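In Praise of Loud Walls

12/7/25
31 shares | 2 comments

My aunt Valquíria Coutinho papered her sewing room three times in her life, and each time the family agreed that she had gone too far. First came the parrots, then a tomato-red stripe, and at last a gold fern so large that you could only fit four fronds between the door and the window. I did my homework in that room for years and was never once bored in it, which is more than I can say for the magnolia rooms I have rented as a grown woman.

I thought of her in January, when I was choosing paper for the little workroom behind our kitchen and everybody I asked said the same thing, very kindly: keep it plain, you'll tire of a pattern. Will I? I have been tired of plain for most of my life. 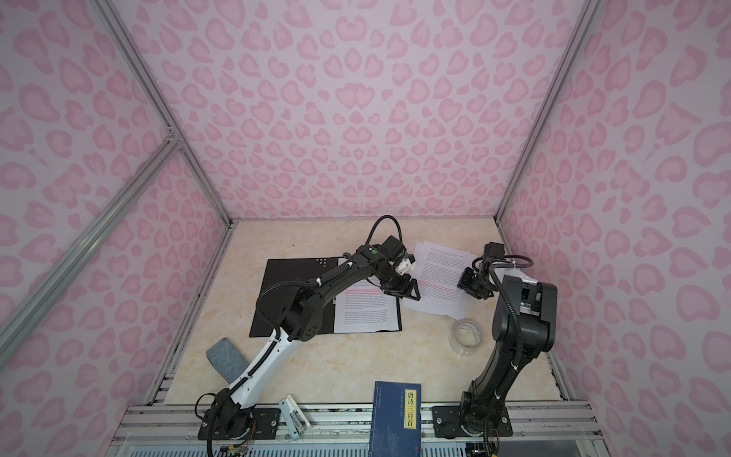
A small space can carry a great deal more pattern than a big one, and I do wish the decorating pages would say so more often. In a large sitting room a busy print goes on and on until you want to lie down, but in a nook or a box room it stops before you have had enough of it. Pink leopard spots on pale lavender, with the rosettes rounded almost into hearts, sound like a dreadful idea when you say them aloud, and yet over a plain cream-beige surface with the faintest marbling they look cheerful and quite at home. I would happily wrap parcels or write letters in front of that paper all winter long.

So do have the leopard, if it's the leopard you keep going back to in the sample book. I went back to mine so often that the man in the shop began leaving it open for me, and the first roll goes up on Sunday, after lunch.

98 likes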